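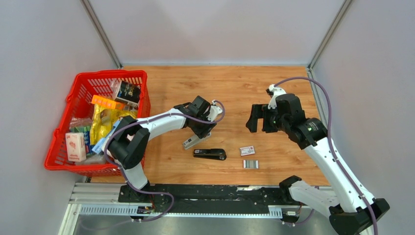 先等四十毫秒:一位规划软件工程师谈双臂协作

Radoslava Malý一坐下就打开了终端。她在Erkdale负责运动规划,手上的项目叫Risten,是一套给双臂桌面工作站用的调度与规划软件。我本来准备了一串关于抓取的问题,她摆摆手说:“抓取当然有意思,可我最想聊的是时间。两条手臂共用一张桌子,谁先动,谁等谁,等多久,这里面好玩的东西太多了!”

她讲的是分拣文具和包装品的任务:红色塑料筐里堆着袋子和纸盒,木纹桌面上散着订书机、一小块订书钉和几个小盒子。订书机是她的心头好。“它又黑又长,侧躺着的时候,两头形状不一样,深度图上常常缺一块。旁边的订书钉反光,点云像撒了一把盐。我们的感知模块早期老把它们并成一个物体,规划器就很认真地去算一个根本抓不住的位姿。”

后来的改法听上去很朴素。感知模块不再只交出一个答案,每个物体带着最多3个候选分割一起往下传,规划器对每个候选都试算一遍,看哪个抓取在误差范围内还站得住。我问这样会不会太慢,她立刻把屏幕转过来给我看日志。“你看,绝大多数候选在碰撞检查的第一层就被淘汰了,贵的计算轮不到它们。这一段是我同事写的,我每次读都觉得漂亮。”

说到碰撞检查,她语速更快了。Risten把每条手臂的运动看成一段占用时空的管子,两根管子相交,就得有一方让路。最早的版本用一把全局锁,一条手臂伸进桌子中央,另一条就在外面干等。“安全是安全,可你看着会着急。一条手臂在筐边慢慢调整,另一条明明只想去右边拿个小盒子,八竿子打不着,也得排队。”

现在的版本把桌面上方的空间切成小格,按时间预约。手臂在出发前提交整条轨迹要用的格子,走过一格就释放一格。我说这有点像火车的闭塞区间,她很高兴:“对,我就是看铁路信号的书看入迷的。后来我们还真遇到了死锁,左臂等右臂退出来,右臂等左臂让开,和教科书里一模一样。我截了图,贴在显示器边上。”

解决死锁花了她整整一个九月。团队试过随机退避,也试过固定优先级,前者偶尔会让两条手臂一起犹豫,后者让右臂几乎永远吃亏。最后留下来的办法是,提交轨迹时必须同时附上一条随时可用的退路,退路上的格子也要一并预约。“代价是格子占得多了,吞吐会掉一点。可是调试起来太舒服了,任何时刻按暂停,我都知道每条手臂能往哪儿撤。”

还有线缆。紫色的线沿着手臂走,绕过腕部的支架,在前臂后面拱起来一截。刚性连杆的模型里没有这一截,规划器自然也看不见它。她说,他们没有去做完整的柔性体仿真,只给线缆弯起来的地方包了几个随关节角变化的胶囊体,参数是对着实际姿态一点点量出来的,一共录了22组姿态。“粗糙得很,但够用。你要是问我这一年最得意的提交,大概就是那几个胶囊体,全部代码不到一屏。”

我请她讲讲失败的尝试。她想了想,提到一个叫“预抓”的功能:左臂还在放东西,规划器就提前替它选好下一个目标。想法很诱人,问题在于筐里的东西会塌。塑料包装袋滑一下,压在下面的纸盒就换了角度,提前算好的抓取全部作废。“我们一度想预测它怎么塌。做了三周,图表很好看,机器不买账。”现在的做法是只预选区域,不预选抓取位姿,等腕部相机重新看过一眼再定。

标题里的四十毫秒也是从这里来的。相机画面和关节读数来自不同的时钟,手臂还在减速时拍到的那一眼,位置总会差一点。Risten会在停稳之后先等四十毫秒,再取图像。有人劝她上更复杂的时间同步,她也做了,而且做成了,可那段等待还留着,作为校验时的对照。“同步开着的时候,等和不等结果应该一致。哪天不一致了,我就知道是时钟出了毛病,省了我好多个晚上。”

团队用的回放工具叫Szczepańska,名字谁起的已经说不清了,拼写倒是人人都练熟了。每次运行都会存下感知结果、格子预约表和60赫兹的关节数据,可以倒着放,也可以把某一步的规划单独拎出来重跑。她演示了一次重跑:同样的输入,换一个随机种子,右臂从另一侧绕了过去。她盯着屏幕看了好一会儿,说这条路线比原来那条好看。

“新人来的第一周,我不让他们写规划器,先看回放,”她说,“看到第三天,他们就会开始问很好的问题,比如这条手臂为什么在这里停了一下。十有八九,是预约表在起作用,剩下那一成才真正值得查。”

接下来她想做的是让两条手臂递东西。递交的那一刻,两根管子必须相交,整套预约规则都得开一个口子。她在本子上画了三种开法,划掉了两种,剩下的那种旁边打着问号。我们聊到这里时已经过了下午六点,她还在给那个问号补箭头。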